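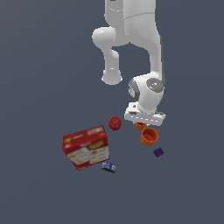 Why start with shading when it is the last thing you put on a drawing, came one reply to the previous handout, and could we do outlines for another week first? The short answer is no, we are moving on to tone. The longer answer takes up most of these notes.

Foundation Drawing, Unit 3: Tone and Edge
Llewellyn Hall, room 124

Bring to class: Rostano sketch pad, one soft pencil and one hard pencil, kneaded eraser, masking tape. The Jarkwood charcoal is not needed until November.

1. Tone before line

An outline is something we agree to read as the end of an object. When you look at an egg on a tablecloth there is no dark thread running around it. There is a patch of one gray next to a patch of another. If the two grays are far apart, you see a strong edge. If they are close, the edge is weak, and in places it may go missing.

Beginners usually draw the outline first, at one even weight, and then fill it in. The result looks like a coloring book because the line stays there after the shading is done, and it is darker than anything on either side of it. Try placing the big areas of tone first with the side of the pencil and leave the edges rough. Sharpen them later, and only some of them.

2. The value scale

Draw a strip and divide it into equal boxes. Leave the first box as bare paper and make the last one as dark as your soft pencil will go. Fill in the middle box next, then the ones between. Most people make the light boxes too dark on the first attempt and run out of room at the other end. Do the strip again on a fresh page if this happens. Don't erase back.

Keep the strip taped to the top of your board. When you are unsure of a tone, hold the strip out at arm's length next to the thing you are drawing, close one eye, and find the box that disappears into it.

3. Hollow forms

A bowl or a jar is harder than a ball because the light behaves differently inside it. The side of the inner wall nearest the lamp is often the dark side, and the far wall catches the light. Students tend to shade the inside as if it were the outside, and the bowl turns into a dome.

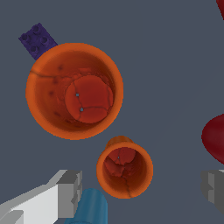

Fig. 1. Large orange cup from almost straight above. The inner wall deepens in tone toward the base.

Surface marks come last. Cracks, stains and printed patterns sit on top of the form and take on its tone, so a thin line that crosses from a lit area to a shaded one has to change along the way. If you put the marks in early you will shade around them and lose the curve of the wall.

An ellipse drawn too pointed at the ends is the most common fault in the homework from this section. Turn the page upside down and check it again.

4. White objects

The paper is the lightest tone you have. A white jug drawn on white paper therefore needs something behind it, or you will end up outlining it again. Lay in a middle gray for the background before you touch the jug.
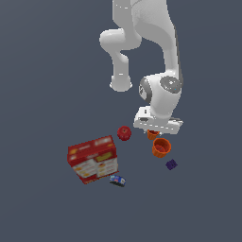

Local color is the name for the tone an object would have without any light and shade on it. For a white object the local color is the paper, and everything you add is shadow, so go gently. Squint and compare the darkest part of the white thing with the background. In the picture of the white arm, the gray along the curves is soft and the background is one flat slate gray, and the dark gray joint caps at the wrist stand out strongly from the white links. Use the same order in your own drawing: background, soft shadow, and then any small dark parts. Leave the highlights as clean paper. Adding them with an eraser afterward gives a dirty, blurred white.

5. Hard and soft edges

A curved surface turns away slowly, so the change from light to shadow is gradual. A corner turns at once and the change is sudden. 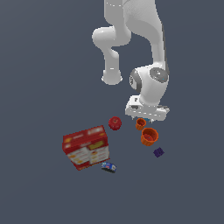

A cast shadow has both kinds. Close to the object its edge is crisp, and it gets softer as it moves away. If you draw the whole shadow with one hard edge it will look like a piece of cut paper lying on the table. Soften the far end with a clean finger or a paper stump, in small circles.

Homework

One page of 18 small tone studies, no outlines, all from things in your kitchen. Spend no more than 3 minutes on each. Then one longer study of a single white object on a gray cloth, almost 30 minutes, lamp on one side only and the ceiling light off. Write the position of the lamp on the back.

Reading: the Prernura course pack, the section on light. Skip the part on color mixing for now.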